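Grimby two-arm bench unit, reviewed after a month in the workshop

We had the Grimby on hire from Trorkness through February to see if it could take over end-of-day tidying. Setup took two people 37 minutes. Ozan Öztürkmen did most of the programming.

The job was clearing a table of odds and ends - a tape measure, a marker, a water bottle and the like. 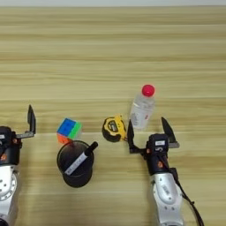
Can it replace a person on clean-up yet? Only for small, dry items on a clear bench, and only if you're in no hurry.

It's slow. Rigid things suit it best, and rags were a write-off. We had 4 stoppages in the first week, all fixed over the phone by Shengli Li at Trorkness. Hire was $500 a week, which is more than we pay a junior for the same labour. Good grippers, poor value. We sent it back.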